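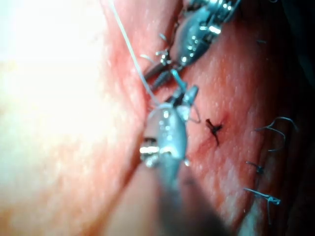
Figure 7. Two instrument tips meeting over tissue during suturing.

7. Setting up the wall display in a teaching room

Applies to the Tulten wall display with the Vitis switch box. Revised 31 October 2018. Replaces the two-page sheet that came in the carton, most of which described a remote we were never shipped.

7.1 Before you start

Let the display run for 30 minutes before you change any picture setting. The leaflet says it is "ready in seconds." It lights up in seconds. The whites keep drifting for a good while after that, and anything you adjust early you will adjust again.

Set the room lights the way they will be during a class. If the blinds are usually half down, put them half down.

You will need the long remote, the cable marked A, and the test card file from the shared drive. A phone app that claims to measure color is optional. Wenjie Wei tried several in the Crenshaw room and no two gave the same reading.

CAUTION: Do not plug the display and the switch box into the same extension cord. Use the wall outlets.

7.2 Connecting the source

1. Turn off the switch box at the back. The front button only puts it to sleep.
2. Run cable A from the box to the port marked IN 1. IN 2 looks the same but will not carry the full picture size.
3. Turn on the display, then the box.
4. Press SOURCE until IN 1 appears in the corner.
5. Wait for the picture. If the screen stays black for more than a minute, repeat from step 1. Pressing SOURCE over and over makes it worse.

NOTE: The box has an "Auto Detect" setting, supposed to find the live source without help. In our rooms it finds the idle computer at the lectern nearly every time. Leave it off.

7.3 Picture settings

The display comes with presets named Vivid, Natural, Cinema and Expert. Vivid is the one set at the factory. It was presumably chosen to look good next to other screens in a store, and it turns reds and pinks into one flat patch. Natural is milder, though I would not take the name at face value. Start from Expert.

1. Open MENU, then PICTURE, then PRESET, and choose Expert.
2. Set SHARPNESS to zero. Any higher and the display draws a pale outline around dark edges that is not in the source.
3. Turn off NOISE CLEANER, SMOOTH MOTION and RICH BLACK. RICH BLACK hides detail in dark areas and gives nothing back that I have been able to find.
4. Open the test card and raise BRIGHTNESS until the second-darkest bar can just be told apart from the darkest.
5. Lower CONTRAST until the two lightest bars separate.
6. Lower COLOR one step at a time until the red squares show a clear border between them. Stop there.
7. Press SAVE. Leaving the menu without SAVE keeps the settings only until the display is next switched off. The on-screen message says "Settings applied" in both cases.

NOTE: The carton promises a peak brightness of 1000 and a contrast of 4000 to 1. No conditions are printed next to either number. For a room with the blinds open, a BACKLIGHT value of 600 on the service menu has been enough, and going higher mostly makes the front row squint.

7.4 Checking from the seats

Walk to the back row and look at the test card from there. Then do it again from both ends of the front row. The brochure gives a very wide viewing angle, but from the far left seats the reds go brown, and no setting fixes that. Bernadette Abernathy now asks people to leave those seats until last.

If the small text on the card can't be read from the back row, check that ZOOM is set to Exact. The "Fit" option trims all four sides and softens what is left.

7.5 Updates

The display will offer an update whenever it is on the network. Write down your settings from 7.3 before accepting. The update last December put every screen back on Vivid, and the release note called this "improved stability."

To turn off the reminder:

1. Open MENU, then SYSTEM, then NOTICES.
2. Set REMIND ME to Never.
3. Press SAVE.

It may come back after a power cut. Repeat the steps.

7.6 Cleaning

Dry cloth only. The Weltudska spray sold with the display left streaks on both screens we tried it on. See section 8 for wall mount bolts.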